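I've gone right off kitchen islands. My friend Fatima Afolabi spent eight months saving for hers, and now we all stand about it like guests at a wedding nobody's fed. Give me a table any day — a wobbly one, with chairs you can slump in and a drawer full of old takeaway menus. People talk longer when they're sitting down, and they don't drift off to check their phones.
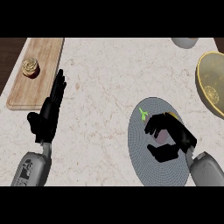
My gran's table in Evdale sat six if you were friendly, and I'd swap any showroom for it tomorrow.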